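# Carpet cleaning and the five-year promise

24/04/2020

The brochure from Flundgate says a yearly steam clean adds up to 5 years to the life of a carpet. I'd like to know who measured that, and what colour their dog was.

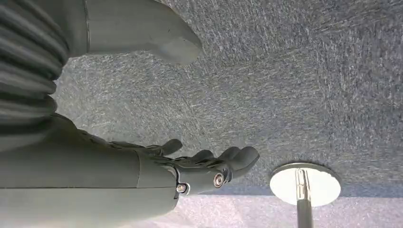

Maksym Dmytriv reckons I'm being unfair, and that his hallway came up like new in February after one visit. Maybe so. He also paid $337 for it, and I've noticed people tend to be pleased with things that cost $337.

My own test was less glamorous. I vacuumed one half of the spare room slowly, twice over, and left the other half to a hired machine. After 72 hours I couldn't pick the favourite, and neither could Yvonne, who was trying hard to be kind to the machine.

I'll keep the vacuum. If Flundgate wants to send me the study, my address is on the contact page.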